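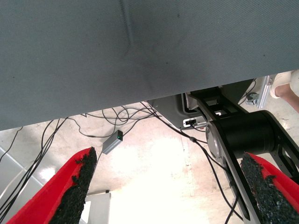
Teaching by hand vs leader arm, what are you lot doing?

setach_53
Posts: 2882
Trying to get ours to pick up a cloth and lay it flat. Been driving it with the leader arm all Sunday and my demos are rubbish. Jerky, and I overshoot the grab every time. Would I be better off just holding the thing and walking it through by hand?

dinodcombe
By hand, no question. You feel the contact. With the leader you're guessing.

brunnerbolt
Disagree. If you're recording the wrist camera, your own hands end up in half the shots, and then they're gone when it runs on its own. Leader arm every time. Slow down is all.

dinodcombe
Depends where you hold it tho. Grab it up by the elbow, wrist cam never sees you

brunnerbolt
And then you're fighting the joints from the wrong end. Tried it. Demos were worse than my remote ones.

kettle_on
What's on your fingers setach? We've got red ones with black gritty pads, grip colour is nice and obvious from the wrist view. Made remote driving heaps easier, you can see the gap close

setach_53
Plain printed, no pads. Might be half the overshoot right there, cloth just slides out

kettle_on
Yeah do that first. Also tie up your cables!! Ours hang in loops under the table and the wrist cam gets an eyeful whenever the arm dips low. Adapter box dangling in mid air and all. Don't be us.

brunnerbolt
Would not leave a brick hanging off its own lead. Velcro it to something.

kettle_on
its on the list

setach_53
OK so pads, slower, stick with the leader for now. How many demos before I bother training?

brunnerbolt
Do 5 good ones and play them back on the arm before anything else. If the playback misses the cloth, more demos won't save you.

dinodcombe
Agree with that bit at least. Still say try 2 by hand and compare, costs you ten minutes

setach_53
Fine, will do both. The Dalmont arm goes floppy enough in teach mode. Will post how it goes, prob not before teh weekend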